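**Re: [runside-brewers] Cloudy elderflower, again**

Hi all,

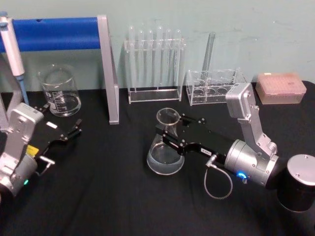 *Photo: Tin-yau Yu*

Sorry for the slow reply, I've been up to my elbows in bottles since February and only sat down with the list at 7 this morning with a very large tea.

Hui-mei Poon wrote:

> My second batch has gone cloudy and I can't work out why. Same recipe as
> the Gronard one, same sugar (700 g), and I strained it through muslin
> twice. The only change is that I used lemons from the market instead of
> the bottled juice. Do I bin it? It tastes fine!
>
> Also, does anyone still have the spare siphon?

Please don't bin it! Mine did exactly the same the year I swapped to fresh lemons, and I'm fairly sure it's pectin. If you poured boiling water over the peel (I always did, my mum's method) you'll have pulled loads of it out. Try pectic enzyme from the brew shop, whatever dose it says on the tub, stir it in once the liquid is properly cool and leave it overnight. It won't always shift it in a finished batch, but it's cheap, so worth a go.

Next time, zest the lemons with a peeler, keep the white pith out of it, and put the enzyme in at the start. I'd stop squeezing the muslin too. I used to wring mine like a dishcloth and then wonder about the sludge!

If it's still murky after all that, drink it murky. Ásdís took a cloudy one to the Brindesmont show and came home with second place, and the judge only grumbled about the label.

The siphon is with Cheng-en, or was. He had it for his perry, which came to 57 bottles in the end, and he's promised me 13 of those so I'm not going to nag him too hard. Cheng-en, if you're reading, Hui-mei could really do with it before the weekend.

One more thing while I'm here: I'm putting in an order for 200 crown caps, far more than I need (they're so much cheaper in the big bag), so shout if you want some. Plain gold, standard size. They won't fit the fat-necked bottles from Shek, I've tried.

Cheers,
Heiðrún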